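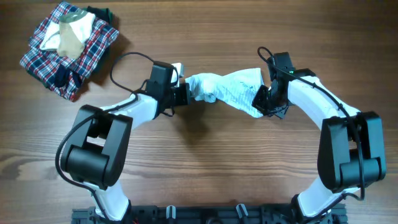

Friday, evening. The technical inspection bay opened at 7:30 for the club's regional meeting at Fandside. Gøran Isaksson took the scales and I took driver equipment. By the close of the session 17 cars had been passed and two sent back to the paddock, one for a loose battery clamp and one for an expired harness. Both entrants were told in writing that they may present again before first practice.

The Laitinen team asked for an early slot and was given one. Its logbook was in order, although the entry for the fire system had been signed on the wrong line. This was corrected and initialed. 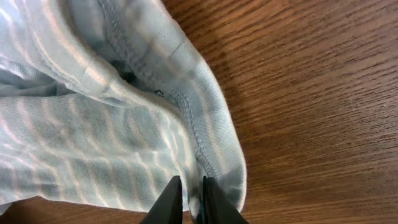
Driver equipment took longer than planned. Several newer drivers had not understood that the layer beneath the suit is inspected as well, and that ordinary cotton is not accepted. There were also questions about comfort under the belts. I explained that a raised seam finished with dense overlock stitching, such as the one running across the light blue striped knit, can press into the shoulder once the harness is tight, and that flat seams are preferred – the label still decides whether a garment passes. One driver will bring a replacement set tomorrow.
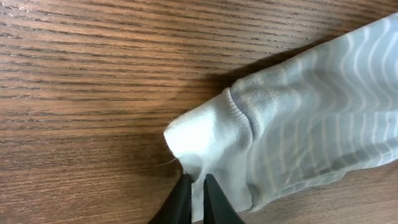 ## For tomorrow

- Move the Rudosero entries to the second lane. They may need up to 40 minutes.
- Ask race control for a new pad of inspection forms.
- Return the Trikisance helmet to its owner with the sticker applied.
- Confirm with Gøran that the scales have been leveled before the first car is called.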